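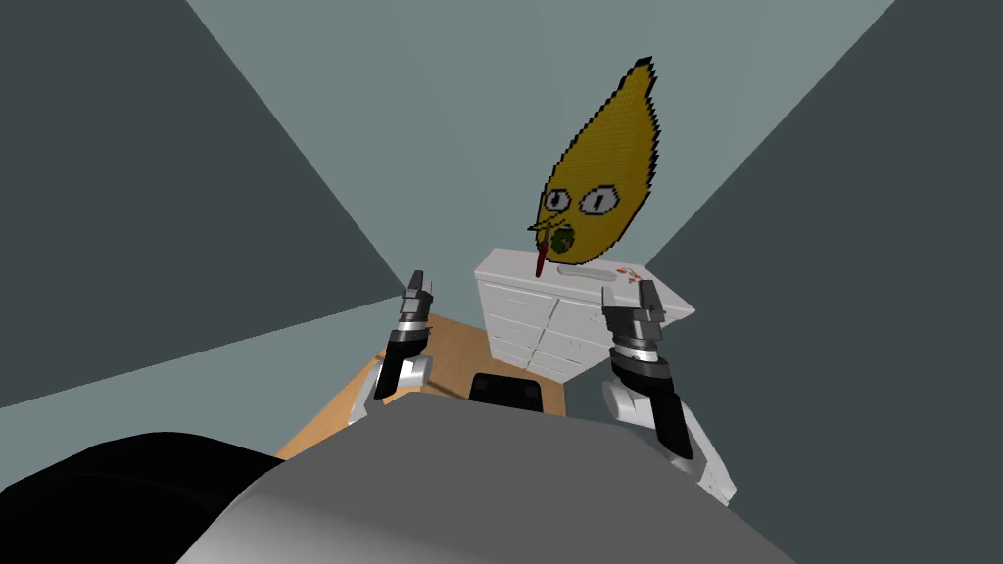
Equipment Planning Meeting
Held Monday, 2:15 p.m., upstairs room
Present: five members of the lab group, plus one from purchasing by phone, who asked that the phone be moved away from the chips.

1. Minutes of the last meeting
Approved. The correction that the projector was "failing" and had not "failed" was accepted. The projector has since failed.

2. Two-arm robot, choice of supplier
Three quotes were in hand, from Avby, Wurkitz and Marinho. Avby is cheapest until shipping, grippers and the stand are added, and then it is not. Wurkitz offers a full package with a delivery time of 11 weeks. Marinho sent a very handsome brochure and no price.

The group agreed to drop Marinho unless a number arrives by Friday. Purchasing reminded everyone that a number in an email counts and a number remembered from a trade show does not.

3. Simulation before purchase
The work in simulation goes on while the quotes are argued over. The setup has two arms with two-finger grippers, a white chest of drawers and a wooden piece next to it. Members want to settle how far the arms need to reach before anybody signs for the longer model, which costs roughly 30 percent more – a figure that was read out twice at the request of purchasing.
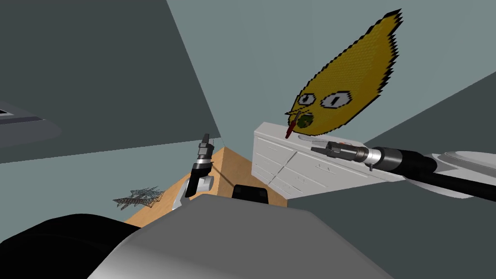

It was asked whether the simulator license could be put under the robot budget line. Purchasing said no. It was asked whether it could be put under software. Purchasing said that line was spent in April, by the people now asking. The license will be renewed for 11 months, to end with the budget year, and the question will come back then in the same words.

4. Spare grippers
Two views. One is that we should buy 2 spare sets with the robot, while there is still a discount. The other is that we have never broken a gripper, a record that rests on our never having owned one. The first view carried. Wurkitz to be asked for a price on fingers alone.

5. Floor space
Mevelbridge, who hold the lease, want the weight of the stand and the power draw in writing before anything is delivered. The freight elevator is to be measured again, as the two earlier measurements disagree by the width of a door.

6. Any other business
A new projector was requested. Deferred – it could not be shown on the screen.

Actions
Reach figures from simulation: lab group, next meeting.
Revised quotes, Avby and Wurkitz: purchasing.
Letter to Mevelbridge: lab group.
Elevator: whoever owns the good tape measure.

Meeting closed at 3:40 p.m.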